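24/05/2021, version 3, à relire avant l'oral

**Projet Camby : préparation de kits carte + faisceaux, volet achats**
Khurram Bugti, Wajid Kazmi

Rappel du sujet : deux bras, une table, des bacs, et au milieu un plateau où on rassemble ce qui part à l'assemblage. La partie commande est dans l'autre rapport. Ici seulement l'argent, les délais, ce qu'on a pris et ce qu'on aurait dû prendre.

## Budget

Enveloppe du département : 881 euros pour tout ce qui n'est pas robot. Les bras sont prêtés par le labo, donc zéro sur notre ligne, mais la pince du petit bras a des doigts qui s'usent et ça c'est pour nous. On l'a découvert en relisant la convention de prêt, un peu tard.

| Poste | Fournisseur | Montant | État |
|---|---|---|---|
| Doigts de pince, jeu de rechange | Clonar | 518 € | commandé |
| Bacs, plateau inox, visserie | Siddiqui | 200 € | reçu |
| Reste | | 163 € | non engagé |

Le poste Clonar est énorme par rapport au reste. On a demandé un devis à Dunemberg aussi, moins cher sur le papier mais port en plus et pas de plan coté des doigts, impossible de vérifier l'entraxe avant achat. Abandonné. Wajid voulait les imprimer nous-mêmes. Essai fait, ça fléchit dès qu'on serre un petit connecteur, donc pièce qui tourne entre les doigts. À garder comme dépannage.

## Les bacs

Choix bête en apparence, beaucoup de temps perdu dessus. Critères :

- bord épais, pour que le bac ne se déforme pas si le bras appuie
- couleur qui tranche avec les cartes (rouges) et avec les fils
- fond plat, sans nervures, sinon les petits connecteurs se coincent
- prix

On est partis sur du jaune. Bon contraste avec le rouge. Par contre plastique assez brillant, il y a des reflets et la vision n'aime pas ça. Il existe une version mate chez Siddiqui, pas en stock avant juin. Pour le plateau central en inox, même souci en pire, on met une feuille blanche au fond. Coût nul, à changer quand elle est sale. À écrire dans la procédure, pour l'instant c'est dit à l'oral et donc oublié une fois sur deux.

Étiquettes : au marqueur, sur la paroi. Ça suffit pour les essais, pas pour une cellule qui tourne. Prévoir des étiquettes imprimées sur le reste du budget.

## Ce qui manque

**Gestion des câbles.** Rien prévu au départ. Le câble du grand bras passe le long des segments et redescend en boucle vers le plateau. Il faut des colliers souples et sans doute une gaine. Petit montant mais à commander maintenant, le délai est plus génant que le prix.

**Éclairage.** Un panneau diffus règlerait une partie des reflets. Pas chiffré. Si on attend les bacs mats on en a peut-être pas besoin, donc on attend. Khurram pas d'accord, il préfère acheter le panneau et garder les bacs actuels. Point à trancher avec l'encadrant.

**Pièces d'essai.** Les faisceaux s'abîment à force d'être pris et reposés, les fils fins surtout. On travaille avec des cartes et des chutes récupérées à l'atelier, gratuit mais pas renouvelable. Il faudrait une ligne consommables, on n'en a pas mis dans la première version du tableau. Erreur de notre part.

## Planning des achats

Colliers et étiquettes : cette semaine. Doigts Clonar : livraison annoncée pour juin, on continue avec les anciens d'ici là. Bacs mats : option, selon stock. On ne touche pas au dernier tiers du reste avant d'avoir reçu les doigts, au cas où il faudrait refaire une platine d'adaptation.

Pour le groupe qui reprendra : demander la convention de prêt AVANT de faire le tableau, et compter le port dans chaque devis. Les références exactes sont dans le classeur Camby, onglet achats, sauf celle du plateau que Wajid doit encore retrouvé sur la facture. 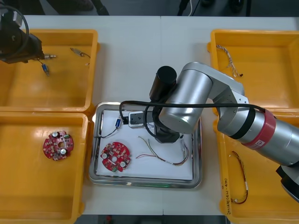
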